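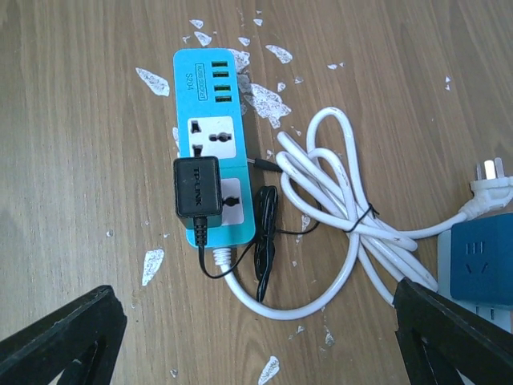 **Figure 2.** Wrist-camera view of the cable-clutter workspace, with the gripper fingers at the lower corners and a power strip with bundled cord between them.

### 4.2 Task design and student roles

The cable-clutter task was introduced in the second half of the Merkonance unit, a one-semester capstone project in which 24 undergraduate students worked in teams on tabletop manipulation. Earlier tasks had used rigid objects of known geometry. The organisers of the unit wished to expose students to items whose shape changes when handled, and household electrical goods were selected for the purpose.

Each team prepared its own workspace. Figure 2 is typical of the arrangements produced: a turquoise power strip lies lengthwise with a black TP-LINK adapter in one of its AC sockets, its white cord gathered in loops by a thin black tie, while white scraps lie scattered across the tabletop. A second strip, dark blue, is only partly in view. Teams were asked to include at least one object of this kind, as segmentation models trained on complete outlines performed poorly on partial ones in the March pilot.

Students alternated between two roles. The operator guided the arm through the teleoperation interface, Urer, and the annotator recorded the intended grasp point before each attempt. Annotators were instructed to mark the rigid casing in preference to the cord. Several teams departed from this instruction and marked the tied section of the cord bundle, arguing in their logbooks that it offered a narrower target for the fingers. These attempts were retained in the dataset under a separate label.

Across all teams, almost 2,000 attempts were logged, of which 114 were excluded owing to incomplete annotation. The exclusions were concentrated in the first laboratory session -- before the labelling guide had been revised -- and were not distributed evenly among teams. We have not attempted to correct for this imbalance.

The colour of the casing proved relevant to the analysis. The baseline detector, Kendden, separated turquoise casings from the wood tabletop reliably, but frequently merged white cords with nearby white scraps. Two teams addressed the problem by adding a colour-independent edge channel, and their results are reported in Section 4.3.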